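Workshop notebook, Trastville – bench top board
December 30, 2025

Picking up from the last entry. The replacement board for the blue table is glued, flattened and on. Notes on the glue-up, the sanding and the mounting follow, mostly so that whoever makes the next one does not repeat my clamp spacing.

Stock: maple, from the batch Liviu Rusu brought over from the Mukow shop. It had been stickered behind the door for long enough that I trusted it, but I checked each plank anyway. Moisture meter gave close readings along the lengths and slightly higher at one end of the widest plank. I cut that end off. Planks were jointed on the long edges and dry-fitted on the assembly bench. One joint showed light under the straightedge near the middle. Two more passes and it closed up.

Grain orientation: I put the long wavy figure running the long way and stopped worrying about matching. There are a few faint knots. Chenxi Wan asked if they should go to the underside. They are tight, they do not catch a fingernail, and the other face had a gouge from the strap, so the knots stay up.

Glue-up: ordinary yellow glue, spread with a roller on both edges. Clamps above and below, alternating. I spaced them too widely on the first attempt and the outside plank lifted. Took it apart while the glue was still open, wiped it, started again with more clamps. Squeeze-out was even the second time. Left overnight. Scraped in the morning before it went fully hard, which saved the plane iron.

Flatness after unclamping: a slight cup, high along the center. Feeler gauge under the straightedge said 20 thousandths at the worst place. Planed across the grain, then with it, and got it down to where the thinnest leaf drags everywhere except one corner. That corner is outside the area anyone uses. Leaving it.

Sanding: stopped at a fine grit. Wanting Qiu wanted it taken to 1000 and I did one test patch on an offcut. The blocks slid on the polished patch when the offcut was tilted a little, and stayed put on the coarser surface at the same tilt. Coarser it is.

Finish: none for now. Oil darkens maple and the older Lu board went yellow after one summer. The edges have been broken with a block, two strokes per arris, no roundover. The front edge was trimmed last with the track saw and is straight to the limit of what I can measure here.

Mounting: the perforated table top is two panels butted together, and the board spans the joint. I checked the step between the panels with a straightedge first. There is a small one. Masking tape on the low side as a shim, two layers, and the rocking stopped. Do not torque the hold-downs hard. The board is thin and will take the shape of whatever is underneath it.

The board is smaller than the table on every side, so there is a margin of open holes all the way around for stops, lamps or fixtures. Please keep to the margin. The old board ended up with screw holes in its working face, and I spent an afternoon plugging them.

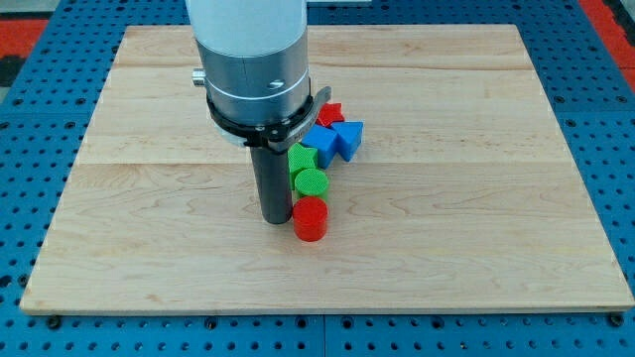
Shengli Song

Both seams are faint but they do show, one toward the far edge and one farther in, about a third of the way down. I can feel neither with a fingertip. If one of them opens up it will probably be the far one, where the jointer pass was the shortest. Check in February when the heating has been on for a while, and write the gap here if there is one.

Color against the blue is good. Pale wood gives decent contrast for the colored blocks, better than the gray laminate we tried in the fall, and there is no glare off the bare surface with the side lamp on. With both overhead lamps on I have not checked.

Humidity in the room was 87 percent when I came in, which is absurd for this time of year. The dehumidifier tank was full and it had shut itself off. Emptied it. Down to 85 by lunch and falling slowly after that. All the flatness figures in this entry were taken on the day before, in drier air, so take them again before relying on them.

Deming Yan is asking for a second board of the same size for the Idano bench. Enough maple left for the planks if the two short lengths are used at the back. I would change these things:

– clamps closer together from the start
– joint the widest plank last, when the fence has been rechecked
– mark the hold-down positions from the table and not from the drawing, as the drawing is off by almost half a hole pitch

Open items:

Straightedge to go back to Liviu, with its sleeve.
Offcuts are on the rack, labeled. The one with the polished patch is worth keeping for comparison.
Track saw splinter guard is worn on the right side. Ordered.
Yellow glue is down to the last bottle and that bottle is old.
Dehumidifier tank – whoever is in first empties it.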